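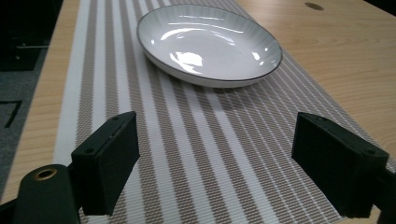

Surely it pays for itself by summer, a reader wrote under my last post, and if you cook at home you'd be silly to skip it. The "it" is Okurell, the meal planning subscription I was grumbling about, and the comment has been bugging me enough that I went back and did the math.

Okurell costs 145 dollars a year. For that you get a weekly plan, a shopping list sorted by aisle, and a promise that you will save 200 dollars by June. The promise is on the front page in very large type. What the 200 is compared to is in much smaller type, and when I found it I laughed out loud. They compare their plan with a household that buys dinner out most nights of the week. I don't know that household. I have never been that household.

My own spending went down a little in the first month, I'll give them that. But I had also just signed up for something that made me look at my grocery receipts, and I suspect a notebook would have done the same. By month 2 I was ignoring the lentil days and buying what I always buy. The total crept right back up.

The lists themselves are fine if you shop where they think you shop. I go to Tarawneh, the market down the hill from us, where the parsley comes in bunches the size of a bouquet and the aisles are in no order known to science. Okurell wanted me to buy "1 tbsp fresh parsley." Good luck. It also kept sending me after a Prandau brand stock cube, which I noticed turned up in nearly every soup – I'd love to know who pays whom for that.

Before this I used Ginodeck, which was free and ugly and did most of the same things. Then it stopped being free. They wanted 50 dollars to let me see recipes I had typed in myself, so I'm not in a very trusting mood about any of these.

Could it work for somebody? Sure. If you really do eat out most nights and hate deciding, 145 dollars may be a bargain. I just don't think most people who pay for it are those people. They're people who already cook, feel vaguely guilty about the onions going soft in the drawer, and would like an app to fix that.

My renewal notice came on 11th April. I let it lapse, and dinner that night was eggs.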